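Bito 200 Chip Sorter for Roulette Tables
Bartoš Gaming Equipment – Table Equipment – Sorters and Accessories 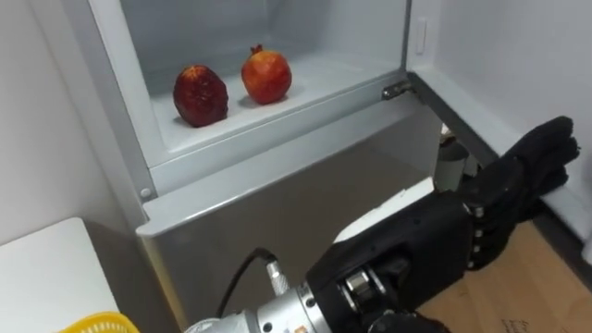

The Bito 200 is a chip sorting machine for roulette tables with medium and high traffic. It is placed under the table, on the dealer side, and it returns the chips to the dealer in straight columns by color. We make it in our workshop since the first model, and the current version is the second generation of the machine.

The dealer sweeps the losing chips into the opening in the table, the same as with any other sorter. The chips fall into the hopper, pass one by one in front of the color reader and are pushed up into the correct column. The dealer does not need to change the way he or she works. In most casinos, the dealers are comfortable with the machine after one shift.

What is different from the previous model

The first Bito was a reliable machine, but it was loud. Many customers wrote us that players at the end of the table could hear the wheel of the sorter, especially in small rooms with a low ceiling. In the Bito 200 the transport wheel runs on a new bearing and the hopper has a soft lining, so the chips do not hit bare metal when they fall.

The color reader is also new. The old reader had sometimes difficulties with two similar colors, for example light pink and peach, when the chips were worn. The new reader looks at the edge and also at the face of the chip. If it is not sure, it sends the chip to the reject drawer and does not guess. The dealer can empty the reject drawer from the front without opening the cover.

The third change is the cutter lever. It is now longer and it can be mounted for a left-handed dealer. Please tell us in the order if you want this, it is without extra charge.

Technical data

Model: Bito 200
Chip capacity of hopper: 200
Readers: 2
Wheels on base: 4, all with brake
Chip material: plastic and clay composite
Reject drawer: front access
Cutter lever: right side, left side on request
Housing: powder-coated steel, black or dark green
Power cable: plug type according to the country of delivery

Teaching the machine your chips

Every casino has its own chips, and the machine must learn them before the first use. Put one clean chip of each color in the teaching slot, in the order in which you want the columns, and press the green button after each chip. When all colors are finished, hold the button until the display shows READY. Repeat the teaching with a worn chip of each color if your set is older. We recommend to do this with the real chips from the table and not with new ones from the storage.

If you replace only one color in your set, it is not necessary to teach everything again. Choose the column on the display and teach only this one.

Machines with different chip sets for different tables can store more than one set in the memory. The pit supervisor can change the set with a code, the dealer cannot.

Cleaning and service

Dirty chips are the most frequent reason for a stop. Dust from the felt and small rests of food or hand cream collect on the reader window. Wipe the window with the dry cloth from the box at the end of each day. Do not use alcohol on the window, it makes the plastic cloudy after some time. The wheel and the hopper can be taken out without tools and cleaned with a soft brush.

The belt should be checked every April, or in another month that is quiet in your house. A spare belt is delivered with each machine. Our technician Svatopluk Machala has prepared a printed guide for the change of the belt, and the guide is inside the cover on the left.

From a customer

"We have the sorters on our roulette tables in Danirthorpe and I was at first against the change, as the old ones still worked. Now I would not go back. The dealers have less to do with their hands and more time to look at the layout. One thing to improve: the display is difficult to read in dim light." – Ruwan Nanayakkara, table games manager, Nasau Casino

We thank Mr. Nanayakkara for this note. Machines with serial number 114 and higher have a brighter display. For older machines the display can be exchanged at the next service visit.

What is in the box

Sorter with base
Cutter lever
Spare belt
Cleaning cloth and soft brush
Two keys for the cover
Power cable
Manual in English, Czech or German

The table opening and the chute are not included. If your table already has an opening for another brand, send us the measurements and a simple drawing, and we will tell you which adapter is suitable. In some cases the opening must be made a little wider by a carpenter.

Order and delivery

We do not sell through the web shop, because every machine is adjusted for the chips of the customer. Please write to Alžběta Ďurica in the sales department and include the number of tables, the number of chip colors and the country of delivery. She will ask you for a sample of your chips, which we return together with the machine. The equipment is sold only to licensed operators and licensed dealer schools, and a copy of the license is needed before we can send the offer.

For questions about repair or spare parts, please contact Vilém Tichý and have the serial number ready. It is on the plate behind the reject drawer – you must pull the drawer out completely to see it.

Page updated May 23, 2024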